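Getting to Olano took two buses and a walk past a tire shop, so by the time I found the right door the September open day was already going and the good coffee was gone. Fine by me. I'd come for the robot room anyway.

Eun-ji Byun was running that one. She builds fixtures there and she talks fast, and she started our group off with a story about a fault, which I thought was a great way to start! The two-armed setup had been learning to handle clothes all summer. Shirts, towels, that kind of thing. Then one afternoon the left arm quit holding itself up. It didn't crash, exactly. It sagged, slowly, with a towel still in its fingers, until the gripper was resting on the table and the motor was still pushing.

The log had it as run 117 out of a planned 300. Bo-ram Moon was at the keyboard that day and she hit the stop button, and that's where it got interesting — the stop cut power to the arms, and with no power the right arm (which had been perfectly happy until then) came down too. There are no brakes in these joints. I had always assumed the big red button made everything freeze in place, and from the faces around me I wasn't the only one.

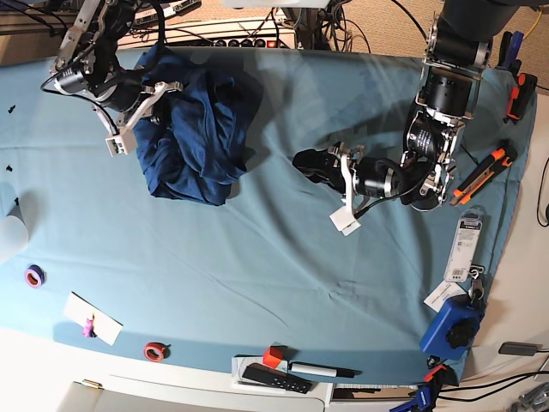
*Both arms over the blue cloth, with the clamps and other small stuff along the side of the table.*

So what was wrong? Their first guess was a bad motor, and they swapped one, and the arm sagged again the next morning. The second guess was heat. That one was closer, but it wasn't the cause. Bo-ram finally went along the cable with her fingers and found a connector that felt seated and wasn't. It would lose contact at one particular elbow angle, the controller would miss a couple of position readings, and the software would carry on using the last good number as if nothing had happened. She passed the old connector around. I couldn't see a thing wrong with it, and I looked for a good long while.

Somebody asked if anyone had been hurt. No, but Eun-ji had been reaching in to straighten a sleeve 2 runs earlier, and she told us that part a lot more quietly than the rest.

They've changed a few things. If a reading goes missing now, the arms move to a low rest pose and let themselves down gently before the power drops. Hands stay out until the screen says parked. The connectors get a tug test every 100 runs, with initials on a sheet taped to the door, and I did peek at the sheet — all filled in. A man from Kemis wanted to know why they didn't just buy arms with brakes, and he and Eun-ji went back and forth over weight and cost for so long that the rest of us drifted off to look at the cable bundles.

I asked Bo-ram whether the rest pose works if the fault happens with the arms crossed. She said they're still testing that, and for now they keep the arms from crossing at all, so some of the fancier folds are on hold.

There was a session on grippers after lunch in the Wang room, but it was packed to the door and I gave up and caught the early bus home. If you go next time, bring your own coffee and get off at the second stop after the bridge.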